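Noodle drive outgrows its shelf at Jenham hall

The Jenham pantry asked for a bit of everything in December. It got noodles.

By the time the doors closed on this summer's food drive, 2330 packets of instant ramen had been handed over, along with 113 tins of assorted vegetables and a single jar of capers, which remains available to anyone who wants it.

Pantry coordinator Noura Abou Jaoude said the noodles were very welcome, and that she would like it known they were very welcome, but that next year's flyer would be worded differently.

"We wrote 'long-life, light and easy to cook'," she said. "In hindsight we had described one product."

The pantry's shelving was set up with tins in mind. Tins stack. Ramen packets slide, and a full shelf of them stays put until somebody takes one from the bottom, at which point the lot ends up on the lino. After the second such collapse the noodles were banished to the sorting table, where they have been getting organised ever since.

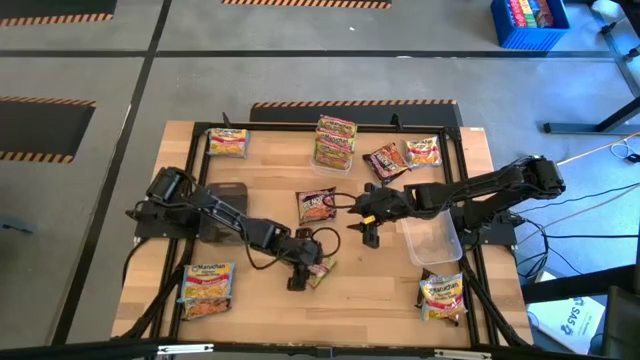 The new arrangement calls for plastic tubs, 10 packets to a tub, with mixed flavours so that no household goes home with a fortnight of the same thing. Flavour has turned out to be the sticking point. Chicken goes first, beef goes second, and anything with a chilli on the wrapper is either snapped up at once or quietly returned to the pile the following week.

There was also a brief disagreement over whether the packets should lie flat or stand on edge, like records. Standing on edge won, mainly on the grounds that you can flick through them. Ms Abou Jaoude described the debate as "longer than it needed to be".

The tubs themselves came at a discount from Cestix, the homewares shop on Chamoun Street, which had over-ordered and was in a position to sympathise. Fonari Bakery next door has offered bread rolls on Fridays, a gesture the pantry accepted before the sentence was finished.

Regulars seem happy enough with the system. One father of three said his kids had started ranking the flavours on a chart on the fridge, and that prawn was not doing well. Another visitor asked whether there was any rice. There was not any rice.

The pantry reopens on Mon 4 February, from mid-morning until the tubs run out, which on current figures could be some time. Each household may take one tub of noodles and up to 3 tins, and is asked to bring the tub back when it's empty. Lids too, please, as the colour-matched ones can't be replaced.

Donations are still being taken at the side door. Rice, pasta sauce, tea, cereal and UHT milk are at the top of the list. Noodles are at the bottom, in brackets.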